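Robotics Workshop, Unit 6
Comparing Grippers: Fingers, Cameras and Controllers
Notes by Babatunde Omoregie, Trerthorpe
Version of 27th March

Read these before you come to the bench. You don't need to memorize anything, but you do need to have thought about what a fair comparison looks like, and that takes longer than people expect!

6.1 What we are comparing

We have two hand-held gripper tools and one arm-mounted one. The first hand-held tool is the Trimov, with wide block fingers and a trigger in the handle. The second is the Salgado, which has narrow fingers and a little thumbwheel in place of the trigger. The arm-mounted gripper takes either set of fingers with an adapter plate, so we can move fingers between hand and arm and see what changes. I love this part of the course, and I hope some of you will too.

All three run through the Nurkidside controller. It logs the finger opening and the camera stream against one clock, so when you go back over a trial you can line up what the camera saw with what the fingers were doing. Please start a new log for every trial. Last July we had a group who left one log running through the whole afternoon, and they spent most of the next session cutting it up.

6.2 Words we will use

Opening: the distance between the inner faces of the fingers.
Approach: everything from the moment the tool starts toward the object until a finger first touches it.
Closing: first touch to full grip.
Carry: the object is off the table and supported only by the gripper.
Clean grasp: both fingers meet the object on the faces you planned, and it does not turn in the grip while you carry it.
Recovered grasp: something slipped or turned but the object reached the target anyway. Score this separately. A recovered grasp tells you a lot, and it gets lost if you lump it in with the clean ones.

6.3 Finger shape

Wide block fingers are forgiving. If your line is off by a little, there is still plenty of face to land on, and a long object tends to swing itself flat against the finger as you close. The price is room. A wide finger needs clear table on both sides of the object, and in a crowded tray it will push the neighbors before it gets to the thing you want.

Narrow fingers go into gaps beautifully. They also let a long object pivot, and you will see this the first time you pick up a marker pen by the wrong third. It's a lovely thing to watch in slow playback – the pen goes down at one end like a seesaw, and the operator's hand follows it every time. 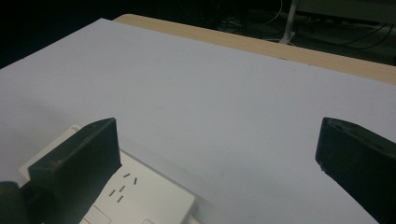

Low, wide objects are where I would like you to spend most of your bench time. A cube is easy because its sides are tall compared with the finger tip. With something that lies flat you have only a little side wall to work with, and the whole question becomes how you bring the fingers in. Take the white power strip, lying at a diagonal with the left finger over one end of it and the right finger still out over bare tabletop. You could try to close across the narrow width, or you could go for the length, and those are two very different grasps. For the narrow width you have to turn the tool until the finger faces run along the strip's long sides. Try it with your own wrist before you touch the trigger and see how far round you have to go. Then think about the arm, which has joint limits and can't shuffle its feet the way you can. Any strip used on the bench must be unplugged at both ends before a finger goes near it, and I will check.

6.4 Camera placement

The camera on a hand-held tool looks out between the fingers, and that is a wonderful view for the last part of the approach. You get both finger tips and the gap, and you can judge how well the object is centered. What you lose is whatever the fingers cover. On a wide-finger tool a good piece of the object can be behind a finger just when you want to see its edge. So when you review a trial, note the last moment at which you could see the edge you meant to grip. If that moment comes well before first touch, the operator was working from memory for the rest, and an arm following the same recording would have to do the same.

White objects on a white surface deserve a section to themselves. A person picks them out from the soft shadow along the side and hardly notices doing it. A simple edge detector set up for dark objects may find nothing there, or may find the shadow and call it the object. Run at least one set of trials on the white board and one on the gray mat, same objects, same operator, and compare where the detector puts its outline. Don't change the lamps between the two sets!

We also try a second camera on a side arm. It sees the finger height above the table very well and the left-right centering badly, so it complements the tool camera nicely. It does add a cable, and cables have a way of ending up in the path of somebody's elbow. Route it behind the bench.

6.5 Controller settings

There are only a few settings you should touch:

Closing speed. Start at 50 on the Nurkidside scale and leave it there for your first set. Faster closing hides bad centering, as the object gets knocked into place before you can see that it was off.
Grip limit. Keep the default for hard objects. Drop it for the foam blocks and the paper cups.
Log rate. Leave it alone. I mean it.

If the controller shows error 431, the finger position has been lost. Open the fingers fully by hand, hold them there until the light goes steady, and carry on. Mark the trial as void and repeat it.

6.6 The trials

Each pair runs 10 trials per object with each set of fingers. One person operates, the other keeps the sheet, and you swap at the halfway point. Write down the starting angle of the object before each trial, because your memory of it afterward will be shaped by how the grasp went. Rotate the object between trials and let your partner choose the angle. If you choose your own you will choose easy ones – I do it too.

For every trial record:

fingers used
object and starting angle
clean, recovered or dropped
which faces the fingers met
anything the object touched on the way

The last line is the one people leave blank. Fill it in, even with a dash.

The class set from earlier groups holds 1148 trials, and yours will be added to it. Have a look through before your session. Sort by object first, then by fingers, and look at the flat things near the bottom of the list. There is a really striking split between the two finger sets there, and I would rather you found it yourselves than read it here.

6.7 For your write-up

Two pages, plus your sheet. Pick one object where the two sets of fingers gave clearly different results and explain the difference from the geometry. A sketch with the finger faces drawn in is worth a lot of words. Then pick one trial that surprised you and go through it from the log, approach to carry, with the finger opening plotted underneath. Say which setting or which finger shape you would change next, and what you would expect to see.

Bring closed shoes and tie back long sleeves. Spare adapter plates are in the second drawer, and the small hex key lives with them, so please put it back.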